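Trays, cloths and other promises: a small gallery
Mariama Ansah, August 30, 2022

My sister in Brulton swears that a pink tray changed her kitchen. I have my doubts about any method that begins with buying something, and the Ledside household forum has 468 replies on the subject of where to keep a cleaning cloth, most of them very sure of themselves. I read more of them than I should have. Make up your own mind.

1. The tray
Salmon pink, shallow, open at the top. Fine on a grey speckled worktop, if you like salmon pink. The forum calls this sort of thing a "station". I call it a tray.
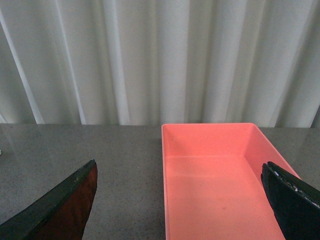

2. The cloth and the tray
Royal blue microfibre, bunched up by the pink. The Fashola method wants every cloth folded in thirds with the edges tucked under. I gave that up in April – it lasted two days – and I can't say the worktops noticed.

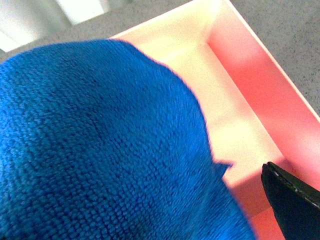 3. The cloth again
All those little loops are supposed to pick up more dust than plain cotton. Perhaps they do. They also pick up crumbs and hair,

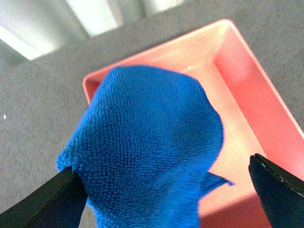 and they keep hold of them through a hot wash, which the people who recommend them tend to leave out. My old cotton squares came out clean every time.

4. The neighbours
A white rack with wooden dowels at one side, the pink bin at the other, with something blue in it. I'm told a rack earns its space. It takes up a good deal of it too, and I'd want to see one after a month of ordinary use before agreeing.

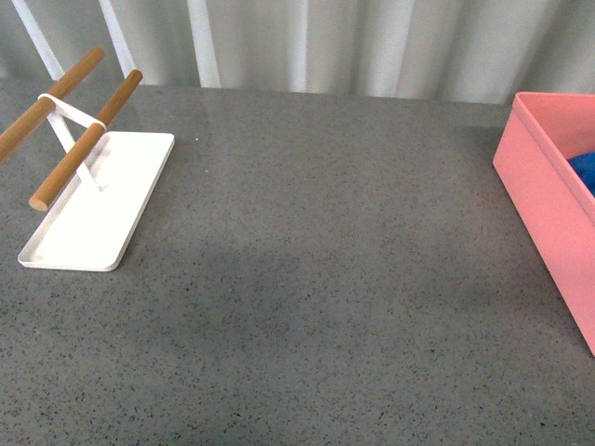 Photo: Mariama Ansah

My sister has since ordered a second tray, in green.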